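Grunon Bench Frame Kit for Two-Arm Stations
5 min read

The Grunon is a rectangle of black aluminum extrusion that bolts to a tabletop and holds two arms, one per side, exactly where you put them. It ships as kit 534, with rails, corner brackets, diagonal leg supports and a booklet of rules that most customers file under the coffee machine.

Please read the booklet. Mahtab Naseri wrote it after a long April of support calls, and it shows.

Rule 1. Bolt the frame to the table. Clamps are for glue-ups.

Rule 2. Mark a keep-out line on the floor with tape, wider than the arms' full reach. Tape stops no one, but it does let you point at something while you're being disappointed in them.

Rule 3. Where both arms share a work area, set the speed limit for the pair before you load a task. Two polite arms can still disagree over one box.
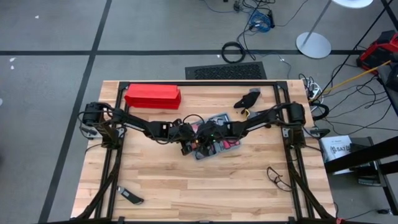 Two arms working over a gray tray, with the frame bolted to a butcher-block top.

Rule 4. Leave enough slack in the arm cables for full travel from base to wrist, then tie them at each joint. The loops near the grippers are the ones to check at the start of every shift.

Rule 5. Personal items go in a drawer. Glasses are covered on page 9, in a section Kornél Csonka asked us to write and would prefer not to discuss.

Rule 6. Power strips and loose cable belong off the walking route. "I know where it is" has been submitted as a risk assessment twice — and returned twice.

Fit and supply

Suits solid wood tops. For hollow-core tops, order the Huet backing plate and use 2 per rail. Arms, grippers and wrist cameras are sold separately. Assembly takes 2 people, or one person and a great deal of language.

The booklet was last revised 23 September 2018. Replacement copies are free from the Herkthorpe parts desk; ask for Piroska Virág, who will want to know what happened to the first one.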